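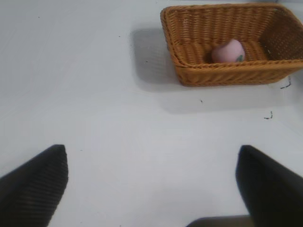 Progress report, October
Project Foltine, comparison of two gripper finger sets
Prepared by Florian Grabner for Sinel

In this period we finished the first round with the Zostia fingers and started the second round with the Ortner fingers. The plan was 200 picks for each set, and both sets use the same arm, the same controller and the same wrist camera.

The task is to take a small toy out of a wicker basket on a white table. The basket is more difficult for us than the open table. When a toy lies close to the wall, the finger must go down between the toy and the weave, and the Zostia tips touched the rim in 11 picks. We have now changed the approach angle, but we did not repeat these picks yet.

The camera has stored 1518 images until now. Of these, 1276 are labeled. The remaining ones wait for a second check of the shadow areas.

Still open: the spare cable for the wrist camera has not arrived. We ask Sinel to confirm if the second round can continue into next month without change of the budget.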